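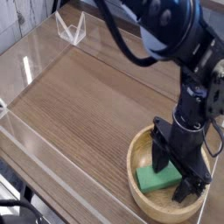 Section 4, sponge and bowl: fingers lowered into the bowl, one of them at the top edge of the block.

4. Recording your first batch of sponge-and-bowl examples

By Lucie MacPherson
09/09/2020

Right, you've done section 3, the arm is bolted down and it moves when you tell it to. Now for the part I like best (I know, I know), teaching it something. You'll be steering the arm by hand through the same little job over and over while the Ombridge recorder saves every go. Each go is one example. The learner chews on the whole pile later, and that's section 6, so don't worry about it yet.

I've picked the green sponge and the wooden bowl for beginners. A sponge forgives you if you squeeze too hard, and the bowl has a nice thick rim that's easy to judge by eye.

Before you start

1. Put the bowl on the table within easy reach of the arm. Don't measure! You're going to be moving it about anyway.

2. Check the clear panels round the table are pushed in and steady. I wobble each one with a finger.

3. Look at the cable by the wrist. It needs enough slack to follow the gripper down into the bowl and back up again, but a loop that's too generous will catch on the rim. Turn the wrist all the way one way, then all the way back, and watch it.

4. Open Ombridge, pick "New task" and type a name you'll still understand in February. Mine are things like "sponge out of bowl". Réjean Li called his first one "test2final" and we still can't agree what was in it.

CAUTION: Keep your free hand outside the panels whenever the arm is live. If you want to move the bowl, press Pause first and wait for the light to go amber.

Recording one example

5. Drop the sponge in the bowl. Let it land how it lands. Flat, slanted, up against the side, it's all good, and the learner needs to see the awkward ones too.

6. Press Record, then count to two before you touch the controls.

7. Bring the gripper over the bowl with the fingers open, and turn the wrist so there's one finger for each long side of the sponge. If the sponge is lying on the diagonal, the wrist has to go diagonal as well. Everybody forgets this on their first day, me included.

8. Lower slowly. The fingers go down either side of the block, and you stop just short of the bottom of the bowl. If one finger lands on top of the sponge, lift a little, shift across and come down again. You can keep that example! A small fumble followed by a good recovery is worth having, and Kirsten Girard in our Clondska workshop swears by them.

9. Close the fingers until the foam gives slightly, then stop.

10. Lift straight up until you're well clear of the rim, carry the sponge over to an open bit of table and set it down. Open the fingers, back away, press Stop.

11. Mark it Keep or Bin straight away. If you leave it until after lunch you won't remember which was which.

Note: Bin anything where the bowl tipped, the cable snagged or you sneezed and drove off sideways. Keep anything that ended with the sponge on the table, even if it was ugly.

How many, and how often to change things

12. Move the bowl every 10 examples. Near side, far side, close to a panel, wherever the arm can still get to it comfortably.

13. Stop for a proper break after 15 minutes. Your steering gets sloppy before you notice, and sloppy steering is exactly what the arm will copy.

14. Carry on until you're happy with the spread. Our own set came to 1,245 recordings and we kept 818 of them, which sounds wasteful until you see how bad my early ones were. You'll get something worth trying with far fewer.

CAUTION: Don't swap drivers halfway through a batch without starting a new session. Two people steer very differently, and you'll want the driver's name saved against each set.

When you've finished, press Close Session (the cross in the corner doesn't save the Keep and Bin marks, sorry, it's on the list) and go to section 5 for copying the files across.

Comments

Shirley Dufour: Could I use a plastic bowl? Mine slides every time a finger touches the side.

Lucie MacPherson: You can, Shirley! Bit of grippy drawer liner underneath. Just leave it in for the whole batch.

Mohcine El Ouafi: Step 7 saved me. I'd been keeping the wrist square the whole time and wondering why I kept pinching corners. Does step 9 change for the firmer Arsenault fingers?

Kirsten Girard: Yes, Mohcine, close a touch less with those. Otherwise same steps.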